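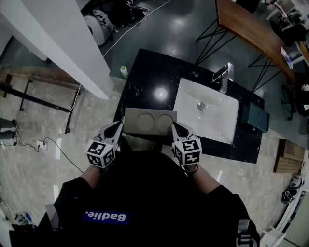
Ladeo vanity top in black marble, with Skolar sink and Bullomness faucet

Sold as a set or in pieces. Made to order in the Tazi workshop.

I've been cutting stone for bathrooms for a good while now, and the Ladeo in black is still the top I get the most mail about. It's glossy black marble with white speckles and veining running through it, and it does something to a small bathroom that I never get tired of. People worry it will make the room feel dark. My own powder room has no window at all and I put one in there anyway, and with the polish on it the top bounces so much light back that I ended up buying a weaker bulb!

Every slab is different, so yours won't match the photo speckle for speckle. Some pieces are quiet, with the white scattered about like flour on a board, and some have a big streak that wanders off toward the back corner. If you have a preference, tell me when you order and I'll pull a slab that leans your way. I can send you a picture of it before I start cutting, and you can say no. I won't be hurt (much).

The sink

The Skolar is a plain white rectangle with a smooth basin and a round chrome drain. I tried a fancier one with a ridge along the bottom for a while and took it out of the range, as toothpaste lived in that ridge. The smooth one wipes clean with one pass of a cloth. Set into the black it looks very crisp, and I love how simple it is.

I like the sink over to one side with a good run of counter left next to it. You get somewhere to put things down – the soap, a hairbrush, the kid's cup, whatever you're in the middle of. A centered sink gives you two little strips that are too small for anything. But it's your bathroom, so sink left, sink right or sink in the middle are all the same price. Just mark it on the order sheet, and please mark it as you see it standing in front of the counter. I've had that go wrong once and it was an expensive afternoon.

The faucet

The Bullomness is chrome, with a square, angular body and a short spout that points down into the basin. I picked the short one on purpose for this sink. If you like to fill a tall pitcher or wash your hair in the sink, you'll want something higher, and I'm happy to drill the hole for a faucet you buy elsewhere. Send me the spec sheet first so I get the hole the right size.

On its own the faucet is $191, hoses included. If you take the whole set, ask me for a set price – it depends on the length of the top and I'd rather give you a real number than a "from" price that fits nobody's wall.

Living with it

Now the part where I try to talk you out of it a little. Marble is marble. It doesn't like acid, so lemon juice, vinegar and most limescale sprays are out. They leave a dull spot on the shine, and on black you'll see it. I use warm water with a drop of dish soap, then a dry cloth, and I don't own a special marble cleaner at all.

Water spots do show on a polished black surface if your water is hard. Mine is. I keep a small towel on a hook by the sink and give the top a swipe after brushing my teeth, and that's about all the care it gets. If that sounds like a chore you'll hate by October, look at my honed gray instead, which hides a lot more.

I seal every top before it leaves the shop. Reseal it once a year or so. A quick test: put a few drops of water on the stone, go have a coffee, and see if the spot has turned darker when you come back. If it has, it's time. A small bottle of the sealer comes with the order and it's plenty for several rounds.

Put a dish or tray under anything that drips color, like hair dye or mouthwash, and lift bottles to move them so grit underneath doesn't scratch the polish.

Delivery and fitting

A full-length top with the sink mounted weighs some 100 pounds, so have a second person there, and a third if there are stairs. It travels upright in a crate, and you should carry it upright too. Laying a slab flat and lifting it by the ends is how they crack, usually right across the sink cutout where there's least stone.

Your cabinet has to be level before the top goes on. Check it front to back as well as side to side, and shim the cabinet and not the stone. Run a bead of clear silicone along the top edges, lower the marble on, and leave it overnight before you hook up the plumbing. I mount the sink here, so all you or your plumber need to do is the faucet, the drain and the supply lines.

Allow 6 weeks from the day you approve your slab. I'm a small shop and I don't cut ahead.

What's in the crate

Ladeo top, cut and sealed
Skolar sink, mounted
Chrome drain with gasket
Bullomness faucet with hoses (if ordered)
Sealer and a cloth
Offcut from your own slab

About that offcut: I started putting it in so people could test cleaners on it before going near the real thing, and half of them seem to be using it as a soap dish.

Guarantee is 5 years on the sink mounting and the faucet. Stains and etching aren't covered, but write to me if it happens. A light etch can often be polished out at home, and I'll tell you which powder to buy and how hard to rub.

Samples of the black are free, one per household. Use the form at the bottom of the page and put "black marble" in the subject line so I send the right one.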